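3. Study Setting and Materials

3.1 The scissors task

The scissors task belongs to the group of small household tasks that we refer to in this paper as desk handling. It was chosen for two reasons. First, scissors are found in nearly every home, school and office, and most adults no longer think about how they pick them up. Second, the way a pair of scissors is held matters more than it does for most small objects. A cup that is set down turned the wrong way causes no trouble, while scissors that are passed or stored with the blades toward another person may cause injury. The task therefore allowed us to look at ordinary tidying and at safe placement within a single short activity.

Each trial began with the participant standing at the table. The participant was asked to take up the scissors, bring them to an upright position, turn them where required, and set them down again in the place named on the instruction sheet. The sheets were prepared in May by Pao-chu Poon and were read aloud before the first trial. No time limit was given. Participants were told that they could stop between trials for as long as they wished, and that a trial in which the scissors were dropped would be recorded and repeated once at the end of the set.

In total, 61 participants completed the task. Participants who reported pain in the hand or wrist on the day of the session were scheduled again or were excused. Left-handed participants were not excluded, although the scissors used were a common pattern and were not made for left-handed use. Cutting was not part of the task, and no paper or other material was provided for it.

Holding position was recorded in three classes. In a loop hold, contact is made at the finger loops. In a pivot hold, contact is made at or near the screw. In a blade hold, contact is made beyond the screw. Direction was recorded separately, as the direction in which the closed tips point at the moment the scissors come to rest in the hand or tool. Figure 1 shows the loop hold with the tips directed upward, together with two further views from the table.
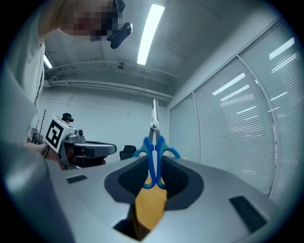 3.2 Room and table

All sessions were held in one room with ceiling lighting. Window light was not relied upon, and the ceiling lights were kept on for every trial, including those held in the early afternoon. In a first round of practice sessions we had used a rectangular desk, and several participants lined the scissors up with its edge before letting go. This made the placements look more careful than they would otherwise have been. A round table removes that cue. The participant must choose a direction with regard to his or her own body, or with regard to the person who will use the scissors next.

The table chosen for the main study was round and made of wood. Participants were free to move along its edge between trials but were asked to keep both feet on the floor and not to lean on the top. Clothing was not controlled, apart from a request that long sleeves be rolled above the wrist. The request was made because in the practice sessions a cuff had twice swept an object off the desk, and we did not wish to count such events as errors of handling.

Objects not needed for the current trial were kept in a storage tray supplied by Trasen. The tray was taken away before the first instruction was read and brought back when the set had ended. This procedure was slower than leaving the tray within reach, but it prevented participants from putting the scissors back in the tray out of habit.

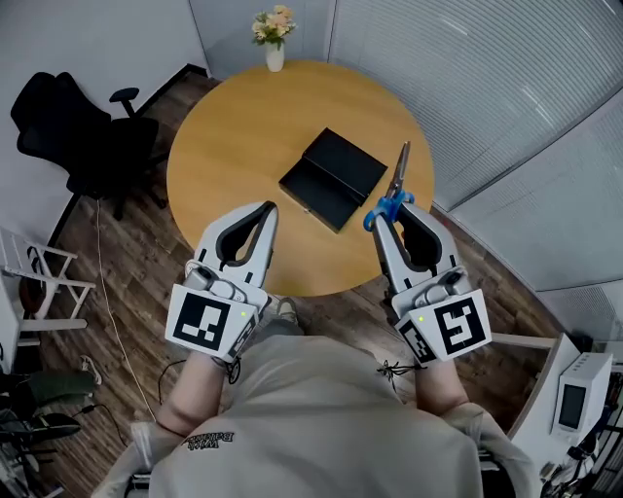

The order of the trials was varied between participants. Half began with the upright loop hold and then moved to flat placement, and the other half followed the reverse order. Within each half, the named direction of the tips was changed from trial to trial so that the same placement was never requested twice in a row. A full set took most participants well under the time we had set aside for it, and the remaining time was used for the short interview described in Section 3.4.

3.3 Scoring of placement

Placement was scored by two raters who had not been present at the session. Each rater gave a score from 0 to 100, using the written guide developed in the earlier Ziddale study of kitchen drawers and changed here for objects with a point. The guide asks the rater to consider whether the blades are closed, whether the tips are directed away from the participant and from any second person at the table, and whether the loops can be reached without a hand passing over the blades. Points are taken off for scissors left over the table edge - even slightly - and for scissors left open at any angle.

Where the two scores differed by more than the limit set in the guide, the trial was discussed and a common score was entered. In nearly all such cases the difference had to do with the table edge. Raters agreed readily on whether blades were open or closed. They agreed less readily on whether a loop could be called reachable, in particular when the scissors had been laid across the participant's body.

The set of scored trials numbered over 300 after repeats had been added and incomplete trials removed. We did not combine scores across the three holding classes, as the blade hold was used too seldom to support a comparison of means. It is reported in Section 4 by description only.

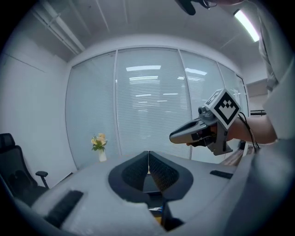
A further point of procedure concerns the moment between trials. Participants were not told what to do with their hands once the scissors had been set down, and their habits differed. Many waited in a position close to the one in which they had let go. Others drew back from the table at once. We had not planned to record this, but the raters remarked on it during training, and a simple note of waiting position (near, drawn back, or unclear) was added to the scoring sheet before the main round of scoring began.

3.4 Interview

After the final trial, each participant was asked where scissors are kept at home, who else uses them, and whether any rule is followed in the household when they are passed from one person to another. The questions were taken with small changes from the Gil home storage interview. Answers were written down by the session leader and read back to the participant for correction.

Participants who lived with young children commonly named a high shelf or a closed drawer. Those who lived alone more often named a jar or cup on a desk or kitchen counter, in which the scissors stand with the loops up and the tips down. This last arrangement is of interest, as it is the reverse of the upright hold used in our task. Several participants remarked that holding scissors with the tips upward felt unfamiliar at first, and that they would not usually do so except when reading a label or looking for damage to the blades.

The answers were sorted by place of storage and by type of household, following the categories in the Sullier household survey guide. Cases in which a participant named more than one pair of scissors were entered under the pair used most often. Kitchen shears and sewing scissors were entered separately and do not form part of the results given in Section 4.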